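Projects > Breeding and Genetics > Moser Flock Improvement > Progress reports

Moser Flock Improvement Project: where we are so far
Sep 30, 2023

Hi all,

I owe you a proper update, and I know the last one was mostly me grumbling about fencing, so I'll try to stick to the sheep this time.

Quick reminder of what you're paying for. The project compares ram lines across two farms, Gidine and Dustomholm, to see which ones give us lambs that grow well on grass and cope with worms without being drenched every time somebody looks at them. Your grant covers the DNA testing, the egg counts, the extra scanning and the part of my time that used to come out of my evenings (thank you again for that!).

The ewes

We mated 86 ewes in the first round, split between the two farms. They went to 6 rams, single sire groups, and every ewe was matched for age and condition as well as we could manage. Gidine had the easier time of it because their paddocks are small and square. Dustomholm is all gullies, and one ram got through a gate and spent a night with the wrong ladies. We pulled him out the next morning and decided to DNA test every lamb out of that group before crediting it to anybody. That adds a bit to the lab bill, but I'd much rather spend it there than have a question mark over the whole set.

Lambing itself went well. We tagged at birth, weighed within a day where the ewe would let us, and wrote down lambing ease on the same simple scale at both places. I was nervous about two farms scoring the same thing differently, so I drove between them a lot in the first week and we scored a bunch of lambs side by side. We agreed on nearly all of them. The one we argued over was a big single that needed a hand, and whether it was "a hand" or "a pull" depends a lot on who was doing the pulling.

Growth and worms

Weaning weights are in for both farms. I'm not going to rank the rams yet – the parentage results for the mixed-up group haven't all come back, and I've seen too many people fall in love with a ram on half his numbers. What I will say is that the spread between sire groups is bigger than I expected at Gidine and smaller at Dustomholm. The feed was tighter at Dustomholm, so that may be holding the better growers back.

The worm side is the part I'm most excited about. We've done one full round of individual egg counts and the lambs really do differ, even when they've been eating the same grass the whole time. A second round is booked, and we need it before I'd tell anybody to buy a ram on the strength of this. We've held off drenching the trial mobs as long as the monitoring said it was safe, and no lamb has been left untreated when it needed help. That was one of your conditions and we've stuck to it.

Money

We're on budget overall, but the pieces have moved around. Travel is over, mainly from all that back and forth at lambing. Scanning came in under. The one thing I need you to approve is moving 2000 dollars from the equipment line into lab fees, to pay for the additional parentage tests and the repeat egg counts. We don't need the second weigh crate after all, seeing that Pandport has offered to lend us theirs for the season. No change to the total.

What hasn't gone so well

The electronic tag reader was a headache. It dropped readings at Gidine whenever the yards got busy, and we ended up with gaps that had to be filled in from the paper sheets. I've gone through all of them by hand and I'm happy with the data now, but it cost me the better part of a week. We'll keep doing paper backups next season. I also underestimated how long the side samples of wool would take to sort, label and send off, and those are running late. They should be away before shearing.
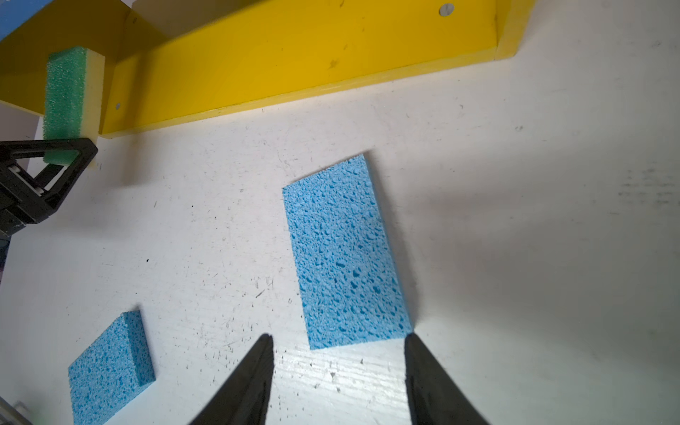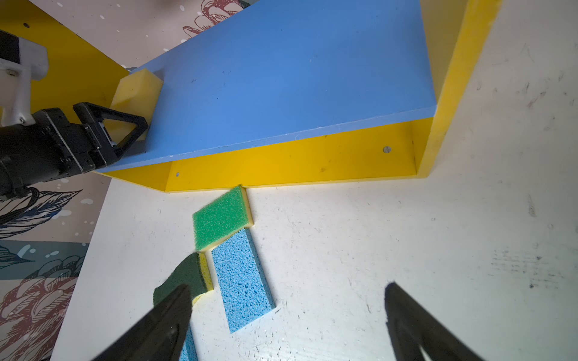 Coming up

The next big job is picking the replacement ewe lambs that stay in the trial, and then the second year's matings. I'd like to bring in 4 new rams and keep two of the current ones on both farms as links, so we can compare across years and not just within them. If any of you have strong feelings about which lines get a turn, please tell me soon. Ram breeders like to be asked early, and the good ones get spoken for.

We're also planning a field day at Dustomholm in January, weather permitting, with the lambs penned by sire so people can get their hands on them. I'd love it if some of you could come. Bring boots, the yards are dusty on top and something else underneath.

The full weights file and the egg count sheets are on the shared drive, in the folder marked with the project name. If a column makes no sense, ask me before you ask the spreadsheet. I'll send the parentage results on as soon as the lab is done with them, and I'd be grateful for a yes or no on the lab money before I book the second round of tests.

Recent reports
Moser Flock Improvement: lambing notes
Gidine ewe scanning results
Fencing and water update, Dustomholm
Pandport yearling ram weights
How we choose link sires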